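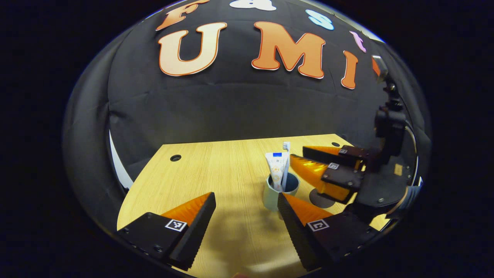
Toothpaste and brush in the one cup, tube standing up

Home > Forums > Bathroom & Laundry > Storage
Print this thread | E-mail to a friend

One cup for brush AND paste, yes or no?

sturnico_sue
12/3/23
Settle something for our house please. I've always kept the tube upright in the cup next to my brush. Pale blue-grey cup, nothing flash, and it takes up hardly any room. My other half reckons the paste belongs in the drawer and the cup is for brushes only. Who's right?

mudbrick21
You are. I lose everything that goes in a drawer.

Aker_6
Nope, sorry. Bristles leaning on the tube all day, yuck. And a short cup with a full tube in it tips the second you bump it. Ours went over in August and cracked the basin, and the new one was 300 dollars fitted!

sturnico_sue
Ouch!! Mine's never gone over, but it does look a bit top heavy now you say it. The brush head only just sticks up past the tube too, so they're pretty cosy in there.

drerkora
I had the same trouble and put a few clean pebbles in the bottom. Works a treat, though you have to tip them out and rinse them or it gets slimy.

Aker_6
Pebbles are just more stuff to scrub. Get a heavier cup.

mudbrick21
Or use up the toothpaste lol. Mine's fine once it's half gone. What's the dark grey round thing beside it, a coaster? I'd sit the cup on something like that, saves the ring on the wood.

sturnico_sue
Might try that, the table does mark. Paste is staying in the cup for now, he can have his own drawer.

Reply | Back to Storage | Next thread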